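The spare-room robot

Two people in Fletstead have spent their evenings teaching a home-built machine to tidy up

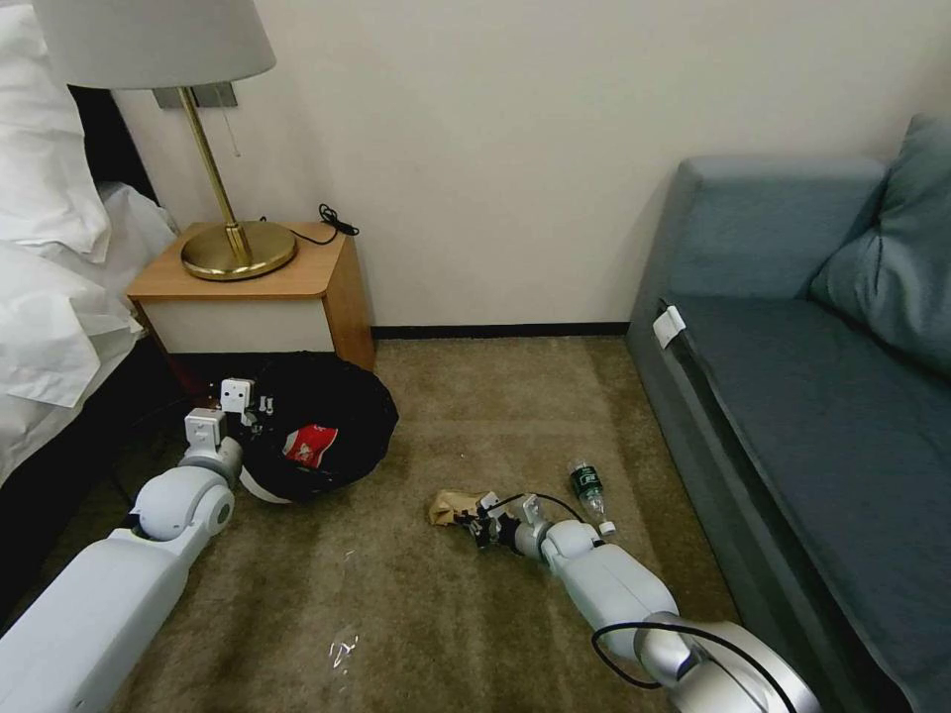

Can a two-armed robot be built at home without an engineering degree?

With patience and a decent set of drawings, it can. The hard part is the software, and much of that is now shared freely between builders.

Njoroge Ndung'u repairs lifts for a living. Mwajuma Mosoti teaches maths. They met at the Womimura workshop, a shared unit behind the old bus depot in Fletstead, where members pay £28 a month for bench space and use of the tools.

They call their robot Cleden. It has two white arms, each ending in a gripper, and the job they set it was picking litter off a bedroom carpet: crumpled paper, snack wrappers, a plastic bottle, with a black bag on the floor to put it all in.

Work began in June last year. The first shoulder joint stripped its gears within a week, and Ndung'u had to redo the housing 4 times before it would carry the weight of the forearm. "I'm used to motors that lift eight people," he says. "Small ones are fussier."

Mosoti looks after the training. She steers the arms by hand through a task and the computer records each attempt. By 4 Aug 2024 she had 2,006 recordings saved, of which 125 were thrown out for bad timing between the two sides.

Paper has been the easiest thing to learn, as it crushes to fit the fingers. Bottles roll. Clear plastic is worse, and Mosoti says small bits of it on a carpet still fool the software more often than she would like.

Cables are the other complaint. They hang in loops from the arms and have caught on chair legs twice. Ndung'u plans to run them inside the next set of covers, which he is drawing up now with help from Yazdani, a small plastics firm two doors down from the workshop.

Neither of them wants to sell the thing. The drawings will go to other Womimura members in the autumn, along with a parts list and Mosoti's notes on the gears.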